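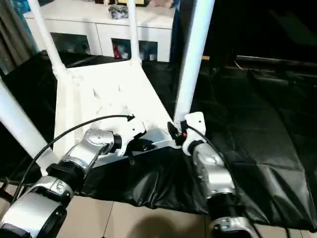
Simone Fagundes 님은 지난 6월 글에 의자 다리가 흔들릴 때 바로 세워 놓고 나사만 조이면 얼마 못 가 다시 풀린다고 댓글을 남겼다. 뒤집어서 네 다리를 번갈아 조금씩 조여야 하고, 한쪽을 끝까지 조인 뒤 다음으로 넘어가면 좌판이 틀어진다는 내용이었다. 이번 점검은 그 방법대로 했다.

흰색 스툴 손보기
2018년 9월 20일, Relo 작업실

Relo 작업실에서 쓰는 스툴은 모두 11개다. 창고에 있던 것을 Jenaseck에서 받아 왔고, 모양은 거의 같지만 들어온 시기가 달라서 상태는 제각각이다. 앉았을 때 소리가 나거나 바닥에서 덜컥거리는 것부터 차례로 본다. 이번에 본 것은 흰색 스툴이다.

먼저 바닥에 검은 깔개를 펴고 스툴을 거꾸로 놓는다. 흰색은 긁히면 바로 티가 나서 맨바닥에 뒤집지 않는다. 깔개는 구겨져 있어도 상관없지만 밑에 나사나 모래가 있으면 좌판에 자국이 남으므로 펴기 전에 바닥을 한 번 쓸어 둔다.

다리는 위쪽 끝을 잡고 좌우로 흔들어 보면 어느 쪽이 헐거운지 금방 알 수 있다. 헐거운 다리에는 마스킹 테이프를 붙여 표시한다. 전에는 분필로 표시했는데 흰색 위에서는 잘 보이지 않아 바꿨다. 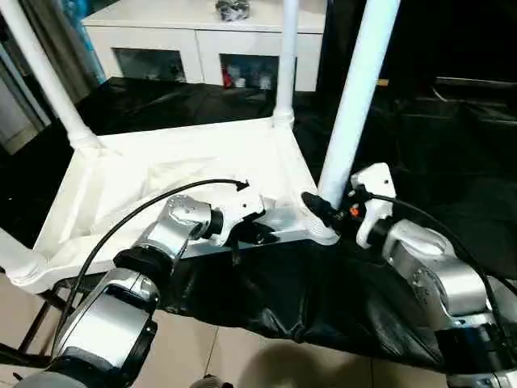 좌판 밑면은 평소에 볼 일이 없어서 먼지가 제일 많이 쌓이는 곳이다. 마른 솔로 구석부터 털고, 물걸레는 나중에 쓴다. 테두리가 올라와 있어 뒤집으면 쟁반처럼 되기 때문에 물건이 들어가 있으면 솔질하기 전에 꺼내야 한다. 안쪽에 놓인 구겨진 흰 비닐인지 천인지 하는 것도 마찬가지다. 모서리는 둥글게 처리되어 있어 걸레를 손가락에 감아 닦는 편이 빠르다. 세제는 중성으로 묽게 타서 쓰고, 나사 주변에는 물기를 남기지 않는다.

조이는 순서는 대각선으로 잡는다. 왼쪽 뒤를 조금 조였으면 다음은 오른쪽 앞이다. 두 바퀴 정도 돌고 나서 다시 흔들어 보고, 그래도 움직이면 나사 구멍이 닳은 것으로 보고 따로 빼 둔다. 전동 드라이버는 마지막에 너무 세게 들어가는 일이 많아 손 드라이버를 쓴다.

고무캡은 Ambrosio에서 산다. 한 봉지에 약 1,000원이고, 안지름을 재지 않고 사면 맞지 않는다. Gervásio Batista 님이 지난번에 한 치수 큰 것을 사 왔는데, 테이프를 감아 끼워 보니 며칠 만에 빠졌다. 남은 것은 공구함 아래 칸에 있으니 필요한 분은 가져가도 된다.

다 조인 스툴은 바로 세워서 평평한 곳에 놓고 직접 앉아 본다. 몸을 앞뒤로 옮겨 보아 덜컥거리지 않으면 창가 쪽에 쌓아 둔다. 한 번에 네 개까지만 쌓는다.

나사 구멍 메우는 과정은 다음 갤러리에 올린다. 다리 나사 규격을 아는 분은 댓글로 남겨 주기 바란다.

정리: Jeferson Meireles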